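### 3.2 Valve lash drift and seat recession under gaseous fuel

Lash was measured cold on all 16 valves at the start of each test block, with the engine rotated by hand to the base circle of the relevant lobe. Feeler gauges were used for the first two blocks. A dial indicator acting on the retainer replaced them from the third block onward, after Taheri found that operator variation on the exhaust side was as large as the drift being measured. The early readings were kept but are plotted with open markers and excluded from the fit.

The test engine was run at a fixed load for 704 hours on the Fimora bench, in blocks separated by a cold soak. Oil was changed at every second block. Coolant outlet temperature was held by the bench controller, and blocks in which it strayed outside the control band were repeated.
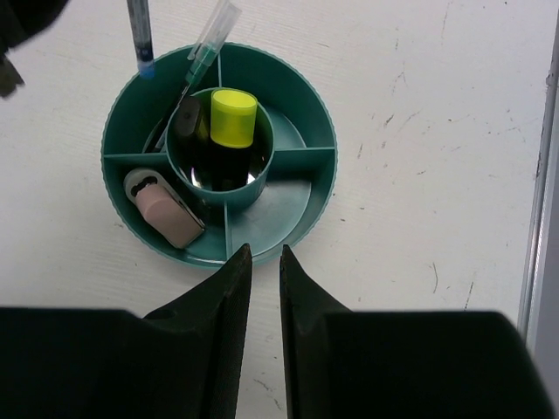 Exhaust lash closed steadily in all four cylinders. The intake side showed no trend that could be separated from the repeatability of the indicator. Closure on the exhaust side was fastest over the first 200 hours and then settled to a lower, nearly constant rate, consistent with initial bedding of the seat followed by abrasive wear. Cylinder 3 departed from this pattern, and its recession rate rose again late in the program. On teardown, the seat insert in that cylinder was found to be wider than the drawing allows, and the valve showed uneven contact over part of its circumference.

Two insert materials were compared. The Hilemon sintered insert was fitted to cylinders 1 and 4, and the cast Giáp insert to cylinders 2 and 3. With only two cylinders per material, and one of those compromised by the machining fault, no claim is made about relative wear life. Hrubý (personal communication, June) reports a similar early bedding phase in a larger engine on the same fuel.

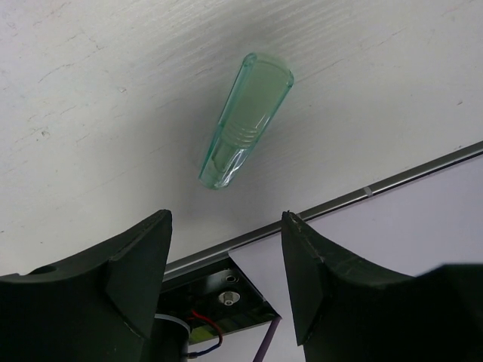 **Figure 4.** Translucent green plastic object on a white tabletop, seen between two black gripper fingers.

Stem and tip wear were checked separately so that they would not be counted as seat recession. Tip wear acts to open the lash and so partly masks closure at the seat. The correction was small for every valve, and the values in Figure 4 are uncorrected. Camshaft lobe wear was below the resolution of the Fluvia profile gauge.

A lash check at 15 hours is recommended for rebuilt heads on this fuel, ahead of the normal service interval.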